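흰 폼 한 장에서 시작하는 작업대, 공방 셀라리의 아이타나 레케나를 만나다

공방 '셀라리(Selari)'의 문을 열면 먼저 들리는 건 라디오 소리다. 그다음에는 아이타나 레케나의 목소리가 들린다. "거기 가방 밟지 마세요, 아니 괜찮아요, 그냥 넘어오세요!" 인사치고는 급했지만 덕분에 우리는 금세 편해졌다. 레케나는 작은 도자기와 유리 소품의 포장을 설계하는 사람이다. 상자 안쪽에 들어가는 완충재를 손으로 재고, 자르고, 다시 재는 일을 14년째 하고 있다. 나는 포장이라고 하면 상자를 닫는 순간만 떠올리던 사람이라 이날 들은 이야기의 거의 전부가 새로웠다.

제일 먼저 물은 것은 작업대였다. 공방을 소개해 준 사람들이 하나같이 작업대 이야기부터 꺼냈기 때문이다.

"상판은 밝은색 나무예요. 그 위에 흰 폼 시트를 깔고 써요. 처음에는 나무 위에서 바로 일했거든요. 그런데 유약 바른 접시를 나무에 내려놓을 때 나는 그 '딱' 소리 있잖아요, 그걸 하루에 수십 번 듣고 있으면 사람이 예민해져요. 폼을 깔고 나서는 소리가 없어졌어요. 저는 그게 정말 좋아요. 조용하니까 손이 천천히 움직여요."

레케나는 말을 하면서도 손을 가만히 두지 않았다. 손바닥으로 폼을 쓱 쓸어 보고, 손톱으로 눌러 보고, 눌린 자리가 돌아오는지 들여다본다. 새 시트가 오면 늘 이렇게 눌러 본다고 했다. 너무 빨리 돌아오는 폼은 물건을 밀어내고, 너무 늦게 돌아오는 폼은 한번 눌리면 그 모양으로 굳는다. 그 사이 어딘가에 있는 폼을 찾느라 거래처를 네 번이나 바꿨다.

"지금 쓰는 건 페벨(Fevel)에서 받아요. 두 번째 거래처였는데 한 번 헤어졌다가 다시 돌아갔어요. 전화해서 '저예요' 했더니 그쪽에서 웃더라고요. 제가 얼마나 까다롭게 굴었는지 다 기억하고 있었던 거죠."

폼 위에는 연한 파란 선이 하나 그어져 있다. 작업대 한가운데쯤을 지나는 선인데, 빛에 따라서는 잘 보이지도 않는다. 나는 처음에 볼펜 자국인 줄 알았다. 레케나는 그 선 이야기가 나오자 의자를 당겨 앉았다.

"제 기준선이에요! 물건을 놓을 때 이 선에 맞춰요. 접시든 잔이든 중심이 선 위에 오게 놓고, 거기서부터 양쪽으로 여유를 재요. 자를 대는 건 그다음이고요. 눈이 먼저 가운데를 알고 있으면 자를 대는 시간이 반으로 줄어요. 진하게 그리면 오히려 방해가 돼요. 선만 보게 되니까. 흐린 게 좋아요."

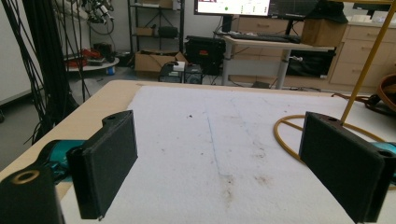

그렇게 말해 놓고 그는 선의 한쪽 끝에 엄지를 대고 반대쪽 끝을 한참 바라보았다. 똑바로 그었느냐고 묻자 "거의요" 하고 웃는다. 원래는 긴 쇠자를 대고 긋는데, 이번 시트는 마음이 급해서 짧은 자를 두 번 이어 댔다고 한다. 이은 자리가 어디인지 자기 눈에는 보인다지만 나는 끝내 찾지 못했다.

앞쪽으로는 갈색 얼룩이 흩어져 있고 거무스름한 작은 점들도 보인다. 청소를 안 하느냐는 질문은 차마 못 하고 있었는데 그가 먼저 말을 꺼냈다.

"얼룩이요? 차를 마시면서 일하니까요. 점은 저도 뭔지 모르는 게 많아요. 털어서 떨어지는 건 털고, 안 떨어지면 그냥 둬요. 물건 바닥에 묻어나느냐 아니냐, 저는 그것만 봐요. 흰 천으로 한 번 문질러 봐서 천이 깨끗하면 계속 써요. 흰 폼이 좋은 게 그거예요. 뭐가 떨어지면 바로 보이잖아요. 검은 폼은 멋있긴 한데 유리 조각이 떨어져도 몰라요. 예전에 손가락을 베고 나서 바로 흰색으로 바꿨어요."

시트를 얼마나 자주 가느냐고 물었더니 날짜로 정하지 않는다는 답이 돌아왔다. 가장자리부터 닳기 때문에 한동안은 돌려 가며 쓴다. 앞쪽이 꺼지면 앞뒤를 바꾸고, 그래도 안 되면 걷어서 잘게 잘라 시험용 상자에 채운다. 나무 상판이 왼쪽과 앞쪽으로 드러나게 두는 것도 일부러 하는 일이라고 했다. 연필이며 칼은 나무 쪽에만 내려놓는 버릇을 들이려는 것이다. 폼에 칼을 올려 두었다가 새 시트를 하루 만에 찢어 먹은 뒤로 생긴 규칙이라는데, 이 대목에서 그는 정말로 속상한 얼굴을 했다.

이야기는 자연스럽게 지난 10월에 끝난 우르키호(Urquijo) 일로 넘어갔다. 유리잔 400개를 보내는 작업이었고, 잔마다 굽의 높이가 조금씩 달랐다. 손으로 분 유리라 어쩔 수 없는 차이였다.

"저는 그런 일이 제일 신나요. 똑같은 물건이면 한 번 재고 끝나잖아요. 그런데 이건 잔을 하나씩 폼 위에 세워 보고, 이 아이는 조금 높네, 이 아이는 조금 기울었네, 하면서 칸을 정해요. 굽이 들어갈 홈을 두 가지 깊이로 팠어요. 처음에는 한 가지로 버텨 보려고 했는데 낮은 잔들이 안에서 놀더라고요. 흔들어 보면 소리가 나요. 그 소리를 듣고는 도저히 못 보내겠는 거예요."

이 일에는 동료 아이타나 마테오스도 함께했다. 이름이 같은 두 사람은 서로를 성으로 부른다. 마테오스는 이날 자리에 없었지만 전화로 몇 마디를 보태 주었다. "레케나는 상자를 닫기 전에 꼭 한 번 더 열어요. 제가 테이프를 들고 서 있으면 '잠깐만' 해요. 매번이요. 처음에는 답답했는데 지금은 저도 그래요." 레케나에게 이 말을 전했더니 한참을 웃고 나서, 마테오스가 테이프를 너무 일찍 든다고 했다.

요즘은 '파스츠카(Pastska)'라는 이름을 붙인 새 상자를 만들고 있다. 접착제 없이 폼 조각끼리 맞물려 서는 구조로, 받은 사람이 조각을 빼내어 다시 쓸 수 있게 하려는 생각이다. 시제품 이야기를 할 때 그의 목소리는 한 단계 높아졌다. "조각이 맞물릴 때 손에 오는 느낌이 있어요. 꽉 끼는 것도 아니고 헐거운 것도 아닌데, 들어가면 아, 들어갔구나 하는 느낌이요. 지난주에 처음으로 그게 됐어요! 그런데 다음 날 해 보니까 또 안 되는 거예요. 폼이 밤새 조금 부풀었나 봐요."

집에서 그릇을 부칠 일이 있는 사람에게 해 줄 말이 있느냐고 물었다. 그는 내 수첩을 흘끗 보더니 받아 적으라는 듯 천천히 말했다. 상자부터 고르지 말 것. 부드러운 것을 평평하게 깔고 그 위에 그릇을 놓은 다음, 사방에 손가락 두 개가 들어갈 만큼 자리를 남기고 거기에 맞는 상자를 찾을 것. 신문지는 뭉쳐서 쓰되 너무 단단히 뭉치지 말 것. 접시는 눕히지 말고 세울 것. 다 채우고 나서는 귀를 대고 살살 흔들어 볼 것.

"소리가 나면 다시 여세요. 귀찮아도요. 저도 매번 귀찮아요." 그러고는 시계를 보더니, 파스츠카 조각을 오늘 안에 한 벌 더 잘라 봐야 한다며 자를 집어 들었다.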